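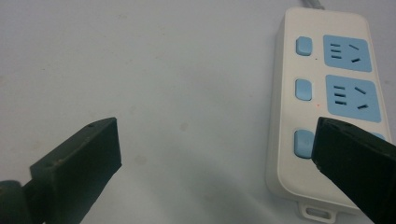 댄스스포츠 동호회에서 살림을 맡으면 춤보다 빨래가 먼저 는다. 왈츠 박자는 아직도 가끔 놓치지만 드레스 밑단에 묻은 바닥 왁스는 눈 감고도 뺀다. 대회 전날 밤 대기실에서 일어나는 사고도 대개 스텝과는 상관이 없고, 고데기와 스팀다리미와 드라이어가 한꺼번에 켜지면서 생긴다. 그래서 우리 짐에는 하늘색 스위치가 세로로 줄지어 달린 흰색 멀티탭이 꼭 들어간다. 스위치가 따로 있으면 고데기만 끄고 휴대폰 충전은 그대로 둘 수 있다. 다만 열 내는 기구는 한 번에 하나씩만 켠다. 멀티탭에 적힌 정격 용량부터 읽고, 2000와트짜리 다리미를 가져온 사람은 벽 콘센트로 보낸다. 항의는 받지 않는다.

아래는 몇 시즌 동안 옷과 신발을 망쳐 가며 모은 요령이다. 순서에는 별 뜻이 없다.

스웨이드 밑창
라틴화 바닥이 반질반질해졌으면 철사 솔로 한 방향으로만 빗는다. 왔다 갔다 문지르면 결이 뭉쳐서 그날 저녁 내내 스케이트를 타게 된다. 빗고 나서 떨어진 가루는 연습실 바닥이 아니라 신문지 위에 털 것. 물이 묻었으면 그늘에 세워 말린다. 드라이어로 말린 신발은 앞코가 들려서 요정 신발이 되는데, 심사위원은 요정에게 관대하지 않다.

굽 보호 캡은 남녀 모양이 다르니 여분을 한 쌍씩 챙긴다. 우리는 Trada에서 나온 투명한 것을 쓴다. 끼우기 전에 따뜻한 물에 잠깐 담가 두면 손가락이 덜 아프다. 물기는 닦고 끼운다.

태닝 크림과 흰 셔츠
라틴 파트너를 둔 남자 회원의 셔츠에는 갈색 손자국이 남는다. 발견 즉시 찬물이다. 뜨거운 물은 손자국을 가보로 만든다. 주방 세제를 한 방울 떨어뜨려 안쪽에서 바깥쪽으로 두드리고, 10분쯤 뒀다가 헹군다. 그래도 남으면 산소계 표백제를 푼 미지근한 물에 담그되, 단추에 보석이 붙어 있으면 단추부터 떼거나 포기한다. 나는 포기하는 편이다.

의자에는 낡은 수건을 깐다. 숙소 침대에도 깐다. 회비로 시트값을 물어 본 동호회라면 설명이 필요 없을 것이다.

드레스 스톤
떨어진 스톤은 그 자리에서 주워 약통에 넣는다. 우리 스탠더드 드레스 하나에는 스톤이 321개 달려 있다. 장부에 그렇게 적혀 있고, 나는 다시 확인할 생각이 없다. 붙일 때는 접착제를 천에 먼저 찍고 스톤을 핀셋으로 올린다. 스톤에 접착제를 바르면 그 스톤은 손가락에서 평생을 보낸다. 붙인 다음에는 하룻밤 눕혀 둔다. 걸어서 말리면 아침에 장식이 전부 한 뼘씩 남하해 있다.

손톱에 묻은 접착제는 아세톤으로 지운다. Cutex 같은 매니큐어 리무버면 되지만, 드레스 근처에는 절대 들고 오지 말 것. 아세테이트 안감은 아세톤을 만나면 녹는다. 우리 드레스 한 벌에는 그래서 뜻밖의 통풍구가 있다.

깃털
타조 깃털 보아는 빨지 않는다. 욕실에 뜨거운 물을 틀어 김을 채우고 걸어 둔 다음, 흔들어서 살린다. 부러진 깃대는 가위로 짧게 잘라내는 쪽이 풀칠보다 깨끗하다. 보관은 면 베갯잇에 한다. 비닐에 넣어 한여름을 보낸 보아가 어떻게 되는지는 굳이 적지 않겠다.

연미복
집에서 손댈 수 있는 건 솔질과 땀 냄새 정도다. 겨드랑이 안감에 보드카와 물을 반반 섞어 뿌리고 바람 드는 곳에 건다. 보드카는 제일 싼 것으로 충분하다. 작년에 회장이 좋은 걸 사 왔는데 절반만 옷에 뿌려졌다. 옷걸이는 어깨가 두툼한 것을 쓴다. Imai 옷걸이가 제일 낫지만 부피가 커서 짐칸에서 욕을 먹는다. 세탁소에는 시즌이 끝나면 한 번 보내고, 영수증은 나에게 준다. 사진 찍은 것 말고 종이로.

번호표와 안전핀
안전핀은 네 개를 꽂고, 등판 솔기를 따라 세로로 넣는다. 가로로 꽂으면 첫 회전에 천이 운다. 번호표 모서리에는 미리 투명 테이프를 붙여 둔다. 땀에 젖은 종이는 퀵스텝을 못 버틴다. 핀은 대회가 끝나면 돌려주기 바란다. 시즌 초에 65개를 샀는데 1월에 통을 열어 보니 2개가 들어 있었다.

머리
스프레이로 굳힌 올림머리는 빗으로 풀지 않는다. 컨디셔너를 듬뿍 바르고 핀부터 찾는다. Gravstead 대회에서 우리를 가르친 Þórey Kirkegaard 코치는 올리브유를 썼다. 효과는 좋았고 돌아오는 버스에서는 내내 샐러드 냄새가 났다.

짐 싸기
드레스는 뒤집어서 가방에 넣는다. 스톤이 옆 드레스의 망사를 물어뜯기 때문이다. 신발은 기내용 가방이나 품 안에. 다리미는 물을 비우고 식힌 뒤에 넣고, 멀티탭 코드는 본체에 꽉 감지 말고 느슨하게 말아 고무줄로 묶는다. 흰색 물건은 전부 태닝 크림과 다른 칸에 둔다. 실, 바늘, 살색 테이프는 앞주머니. 앞주머니에 과자를 넣은 사람은 다음 대회에서 다리미를 든다.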